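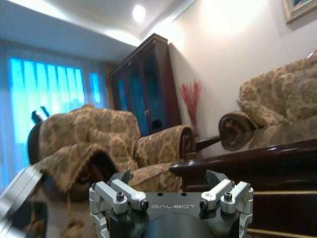 Zivis Sitting Room is a set of photographs and written notes on upholstered furniture in lived-in rooms. It was put together for people who catalog, clean or re-cover chairs and need reference material that doesn't come from a showroom. Most of the pieces are older armchairs with patterned covers. The type that comes up again and again has a tall, softly rounded back, a rolled arm and a beige and golden-brown floral fabric, with a throw or loose cover in the same pattern hanging over the front of the seat. Matching covers like that one are hard to label, and a good part of this file is about how we handle them.

Version and contents

This is release 2, dated December 26, 2021. It replaces the February release, which had no notes on arms or trim. The set holds 3,109 photographs of 414 pieces of furniture. Of those photographs, 1,263 show an armchair as the main piece. The others show sofas, footstools, side chairs and a small number of benches.

Folders

photos/ has the photographs, sorted by room and then by piece.
notes/ has one text file per piece, with the same name as the piece folder.
fabric/ has the pattern list and the color list.
changes.txt lists every correction made after the first release.

What a note file records

piece: armchair, sofa, footstool, side chair, bench
back: height (low, medium, tall) and top edge (straight, rounded, winged)
seat: loose cushion, fixed cushion, or unknown
arms: rolled, square, open, none
arm end: fabric, wood, fabric with wood trim, unknown
show wood: color only (light, medium, dark, reddish, painted)
fabric pattern: one term from fabric/patterns.txt
fabric color: up to three terms, main color first
cover: none, throw, loose cover, throw or loose cover
remarks: free text

Fields can be left as "unknown." Please don't fill them in from another piece that looks like part of the same suite. We tried this in the first release and ended up with several sofas carrying the arm type of the chair next to them.

Pattern terms

The pattern list is short on purpose. "Floral, dense" covers both brocade and damask looks. A photograph seldom settles which weave it is, and two people working on the same chair would often pick different words. If you have handled the fabric and know the weave, put it in remarks. "Floral, open" is for flowers with plain ground between them. "Stripe," "check," "plain" and "other" mean what they say.

Throws and loose covers

A piece of cloth over a chair is a throw if it is clearly laid on top and could be lifted off in one motion. It is a loose cover if it is cut to the shape of the chair. When the cloth is the same fabric as the chair and spills over the front of the seat, it can be either, so use "throw or loose cover." Record the chair's own fabric first. If the cloth is different, add its pattern in remarks.

Rolled arms

Mark an arm as rolled when it curls outward at the top. The end face is noted on its own line. Some end faces are finished with fabric wound into a spiral, and some of those have a wood trim as well. Both count as "fabric with wood trim" when the trim is there, even if it is thin. Wood is recorded by color and never by species.

Known problems

Some photographs are tilted. We did not straighten them, so back height should be judged against the seat and not against the picture.
Gold, tan and light brown shift a lot under warm lamps. Treat the first color term as the more reliable one.
The pieces taken over from the older Trekton list have no seat field.
A few footstools are filed with the chair they match and have no folder of their own.

Use and credit

The photographs and notes may be used for study, teaching and repair work. Please credit the Zivis Sitting Room set and give the release number. The fabric pattern list was adapted from the Lacson upholstery sheet and carries the same terms.

Corrections should give the piece folder, the field, the old value and the new value, one per line. They go into changes.txt with the next release.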